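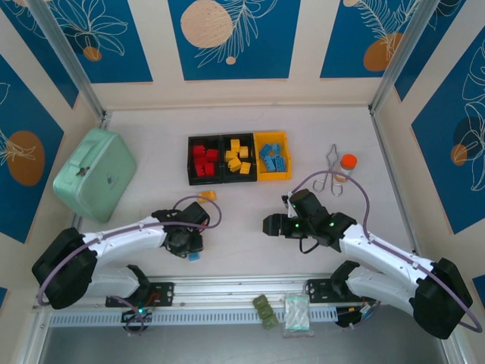 Subject: Re: gripper comparison on the two-arm bench
Date: 15/08/2026

> Did you ever get the Mistance fingers running next to the Clirarov ones?
> We are about to order for our own setup and the only numbers I can find
> are for big smooth parts. Toy bricks would be great if you have them,
> our parts are about that size. Also curious which controller you
> settled on.

Yes! And I'm having way too much fun with it. Both arms are on one rail now, and the job is sorting building bricks by color into a three-compartment tray - red, yellow, light blue. It sounds like a kid's chore until you watch a gripper try to get hold of a brick lying at a bad angle against its neighbors.

So far I've done 100 picks with each set of fingers. Clirarov got 80 of them on the first try. Mistance did better on single bricks out on the open table, and worse once it had to reach into a pile. I think the tips are a little too wide, and I want to file down a spare pair before I say anything firmer.

Things I'd pass on before you order:

Leave more slack in the arm cable than you think you need. Ours loops up over the wrist, and if the loop is short it tugs right when the arm is stretched out. 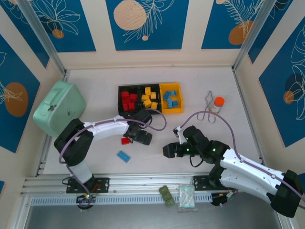
Close slowly for the last bit of travel. I was slamming the fingers shut and the bricks would spin away, studs and all. Slowing down fixed more misses than any hardware change.

On the controller, we stayed with the Varodero. The Kneževič board has nicer logging but I kept losing sync between the two arms, and I ran out of patience. If anyone here has it working with a pair, please write, I would love to be wrong about it!

Next up is a longer run in September, around 2,500 picks, same bricks, same tray. I'll post the raw logs to the list when they exist. What tip width are you looking at?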